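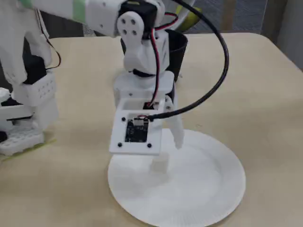
Hotel Operations, Level 1
Handout for session 6: Rooms, rates and reservations

Read this before the session and bring it with you. The case used throughout is the Van Dijk, a roadside hotel of 70 rooms outside Zuststead.

1. Room types and room status

A room type is what the guest books. A room number is what the guest is given at check-in. The two are kept apart in the system so that the desk can move bookings about until the guest arrives. Avoid promising a room number over the phone unless the guest needs that room, for example for step-free access.

Every room has a status:

Vacant clean – ready to sell
Vacant dirty – guest has left, not yet serviced
Occupied – guest in residence
Out of order – cannot be sold and is taken off the count

Housekeeping changes the first two. Only the duty manager may put a room out of order.

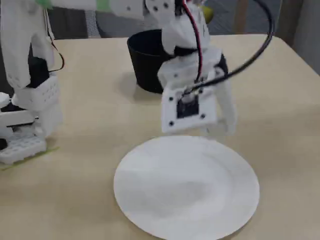 Photo: Tarmont Training Library

2. Types of rate

The rack rate is the full published price for one night. Few guests pay it, but other rates are often worked out from it. A flexible rate can be cancelled up to the afternoon of arrival. An advance rate is cheaper, paid at booking and not refunded. A contract rate is agreed with a firm for a set period. At the Van Dijk the main contract is with Trukis, a haulage company whose drivers stay on weeknights and leave early, often before breakfast opens.

Read the rate conditions to the guest before taking payment. Most complaints about refunds start with this step being missed.

3. Occupancy

Occupancy is rooms sold divided by rooms available, shown as a percentage. In October the Van Dijk sold 1,363 room nights. Work out the monthly occupancy, assuming no rooms were out of order, and bring your working.
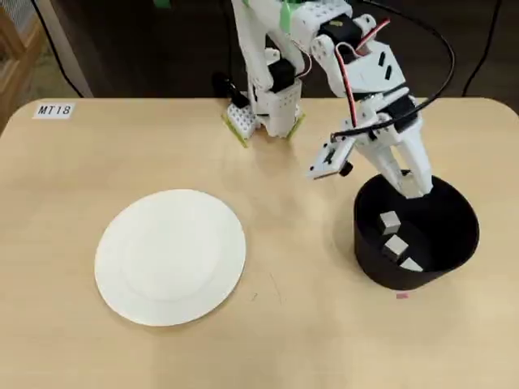 Occupancy on its own says little about income. A full hotel on low rates can earn less than a half-full one, so it is read together with the average daily rate: room revenue divided by rooms sold. Breakfast, parking and pet charges are left out of room revenue.

4. Overbooking and walking a guest

Hotels near a main road get a fair number of no-shows, and some take more bookings than they have rooms. If everyone turns up, a guest has to be 'walked' to another hotel. The desk should:

Find the other room before speaking to the guest
Pay for the first night and the taxi
Pass on phone calls and messages
Record it in the log

Late arrivals on an advance rate have already paid and should not be walked.
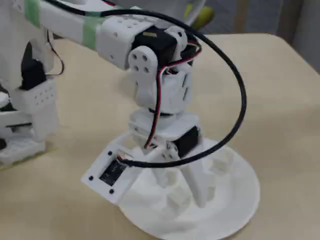

5. Written task

Write 900 words on how a hotel like the Van Dijk should divide its rooms between contract and leisure guests on weeknights. Hand in by 22nd March.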